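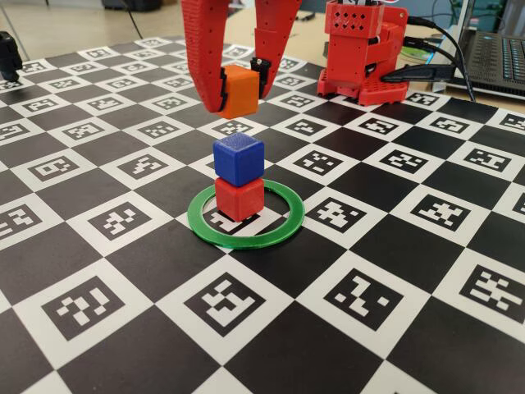 Kitting Cell Update: What Changes on the Bisby Line

Home | News | Staff Pages | Safety | Back Issues | Contact

December
By Eleri Kemeys

Print this article | E-mail this article

The kitting cell at the Bisby building goes onto the day shift in the new year. People on the line have been asking what it will do, who will run it and what happens to the jobs at the four benches it replaces. I spent a morning there and talked to the people setting it up.

Kitting at Bisby means filling trays. Each tray holds the spacers, collars and blocks for one Schmieder valve assembly, and the order in the tray has to match the order the assembler needs them. An assembler who gets a bad tray stops, walks back to the benches and waits. Last year the line logged 433 stops of that kind. Most were short. Detlef Ehlers, who leads the assembly side, said the short ones are the ones that wear people out.

The new cell will load the stacked parts first. Those are the small pieces that go into the tray one on top of the other. It's the dullest work on the benches and the hardest on the hands. Ga-eun Geum worked those benches before she moved to the automation group, and she asked for them to be first on the list.

Her group has been practicing on a small tabletop arm with colored cubes. The practice job is plain stacking: a blue cube on a red one, then an orange one brought in over the top. The base of the stack stands inside a green ring. The mat underneath is printed with black and white markers, which the software uses to work out where things are. Geum said cubes are a good place to start. If the blue one is sitting a little forward of the red one, anybody at the table can see it and say so, and you don't need a gauge to have that conversation.

The practice arm will stay on its table. The cell on the floor is a larger unit built by the Votholm shop, with a guarded enclosure and a light curtain on the loading side. What moves over from the table is the way the steps are written and the habit of checking a stack before adding to it.

Who will run it

Two operators per shift, both from the present bench crew. They load part bins, clear faults and sign off the first tray of each batch. The posting went up last month and 5 people applied. Garnet Simard and Timo Kramer have been picked for days. Evenings will be filled after the trial period.

Simard has 18 months to go until retirement and said he applied mainly to get off his feet. He has found there is more walking than he was told. The bins are on the far side of the enclosure and have to be topped up several times an hour. He has asked for the bin rack to be moved to the aisle side, and a drawing for that is with maintenance now.

Kramer likes the fault screen and dislikes the alarm. The alarm has one tone for everything, so an empty bin sounds the same as an open door. Votholm has agreed to change it before the cell goes live.

What happens to the benches

Benches 3 and 4 stay. They'll handle short runs, rework and anything with the soft gaskets, which the cell can't pick up reliably. Benches 1 and 2 come out to make room for the enclosure. The people on them who are not moving to the cell have been offered places in final inspection or at the Hurum building. Pay grades are kept in both cases. Hurum is a longer drive for most, and the company will pay mileage for the first six months. Two people have asked for that to be extended. They had no answer when this issue was put together.

Ehlers was asked at the shift meeting whether more cells are coming. He said there is no money in next year's budget for a second one and he would not guess past that.

Trial period

The cell will run 1000 trays alongside the benches before it takes over any customer work. Every tray is checked by hand and the result written on the sheet at the cell, with the operator's initials. If a part is missing or out of order, the tray is set aside and left as it is until Geum's group has looked at it. Please don't fix it and send it on, even if the fix is obvious. They need to see the mistake.

So far the cell has filled 136 trays. Nine were set aside. Six of those came from one bin with a bent chute, now replaced, and the other three are still being looked at.

Training

Everyone on the Bisby line, including assemblers, needs the short safety session before the enclosure is powered up for full shifts. It takes almost an hour and is held in the break room annex at 7:30 a.m. and again at 2:30 p.m. Sign up on the sheet by the time clock. Hurum staff who cover at Bisby should come too.

Questions about the postings go to your shift lead. Questions about the cell can go to Geum directly, or stop by the practice table before the afternoon break.

Print this article | E-mail this article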